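FOR IMMEDIATE RELEASE

Skanutden Basketball League Sets Opening of New Season, Moves All Games to Thongsuk Hall

TRIRBY, 3/2/21 - The Skanutden Basketball League has released the schedule and playing rules for its coming season. All ten clubs will play every game at Thongsuk Hall in Trirby. The clubs approved the single-site plan in January, and the hall confirmed the court bookings last week.

Each club will play 18 regular season games, meeting every other club twice. The season is set to run for 17 weeks, so each club will play two games in one of those weeks. The top four clubs in the final standings will go on to the playoffs, also at Thongsuk Hall.

"Most of our clubs lost their home courts for all or part of last year," said Thongchai Chantharasri, commissioner of the league. "Some play in school gyms that are still closed to outside groups. We had to choose between waiting for every gym to reopen and finding one floor we could all use. The clubs wanted to play."

A total of 221 players have registered across the ten clubs. Registration remains open until the end of the fourth week of play, after which rosters are frozen except to replace a player with a season-ending injury. A player may appear for only one club during the season. Players who were registered last year and changed clubs over the break do not need a release form this time.

Court and schedule

Thongsuk Hall has one full-size court with a wood floor that was sanded and relined last summer. The three-point line and the lane now match the measurements used in the league's rule book. Two of the older gyms in last season's rotation still had the shorter arc, and shooting figures from those games were kept in a separate table.

Games will be played in four quarters of ten minutes. The gap between games has been set at 45 minutes to allow one set of teams to leave before the next arrives. Teams will use the north locker rooms and the south locker rooms in turn, and the benches will be wiped down between games. Clubs are asked not to warm up in the hallway.

The opening game will be Trirby Harbor against Eastfield. Trirby Harbor finished first in the last full season and lost the final by four points. Eastfield is under a new coach and has lost both of its starting guards, one to retirement and one to a job out of state. The second game of opening night is Millgate against North Skanutden.

For the purposes of the standings, the club listed first on the schedule is the home team. The home team wears white, supplies the game ball and sits to the left of the scorer's table. There is no other home advantage, and no club will practice in the hall on the day of its own game.

Rule changes

The league has made three changes to its playing rules. The shot clock will reset to 14 seconds, not 24, after an offensive rebound. Coaches may carry one unused first-half timeout into the third quarter. A player who receives two technical fouls in a game will sit out the next one automatically, where in the past each case went to a hearing.

"The hearings took up a lot of evenings, and the result was nearly always the same one-game ban," Chantharasri said. "The referees asked for the shot clock change. Several of them work games in other leagues that already use it, and they were switching back and forth every week."

Referees will be assigned in crews of three for all games. Last season the league used two for most of the regular season and three in the playoffs. The added cost will be covered by what the clubs save on travel.

Scoring and statistics

Box scores will be kept with Drotonance, a courtside scoring program the league tried out in preseason games. It replaces the paper sheets that were mailed to the league office and typed in by hand. Final scores and player totals will be posted on the league website the same night. Play-by-play will be kept for every game, but will be posted for playoff games only.

Each club must name two people to learn the program before its first game. Training sessions are being held at the league office in Trirby, and a club that cannot attend should contact the office to arrange another time. The paper score sheet will still be filled in at the table as a backup, and it remains the official record if the two do not agree.
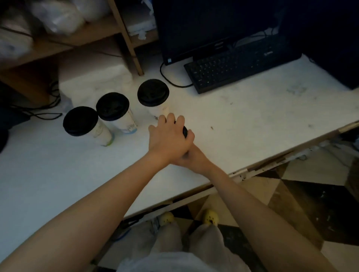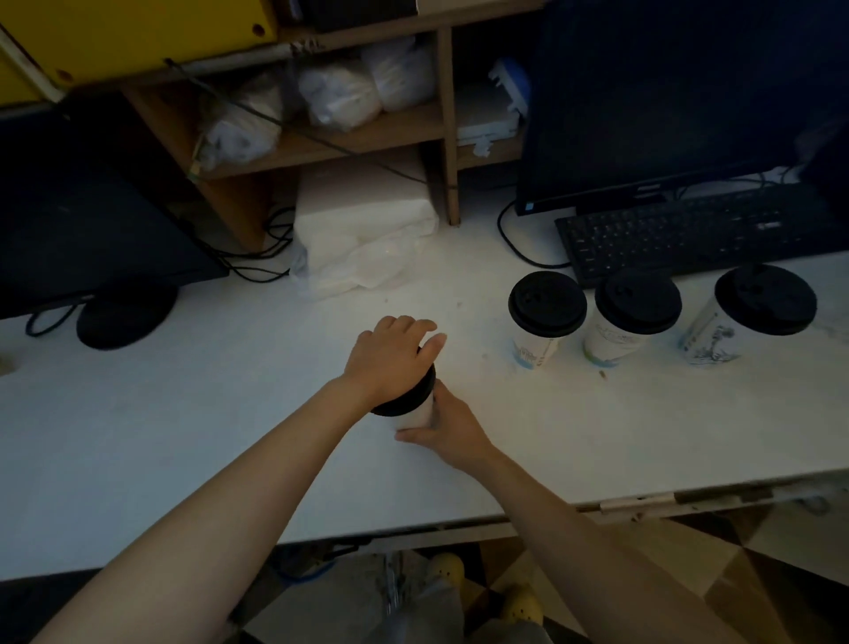
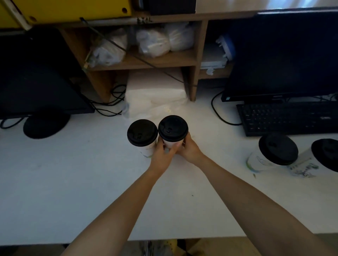 White paper cups with black lids on a white desk.

Attendance and tickets

Attendance will be limited to 200 people per session, not counting players, coaches, officials and table crew. Each club will receive a block of tickets for its own games, to be given out as it sees fit. Any tickets a club does not claim by noon on the day before the game will be sold through the league website. There will be no sales at the door.

Doors open 30 minutes before the first game. Masks are required for everyone in the building except players on the court. Seats are assigned, and families who want to sit together should order under one name. Parking is available in the lot behind the hall, and the street entrance will be used as an exit only.

People who bought season tickets for the last season may have the unused part credited toward this one or refunded. Requests must be made in writing to the league office. Refunds already requested have been sent.

Youth games

The league's youth division will not start with the adult season. The age groups usually play on weekend mornings, and the hall is already booked at those times. The league is in talks with two schools in Skanutden about court time later in the spring and will write to families when dates are known. Fees paid for the youth season will be held over, and no new registration is needed.

The full schedule, the rule book and the ticket form can be found on the league website.

About the Skanutden Basketball League

The Skanutden Basketball League is an amateur adult league made up of ten member clubs. It also runs youth divisions and a yearly referee course. The league office is in Trirby.

Media contact:
Thongchai Chantharasri, Commissioner
Skanutden Basketball League, Trirby

Reporters who need a seat at the press table should contact the league office at least two days before the game. There are four seats, given out in the order requests come in.

###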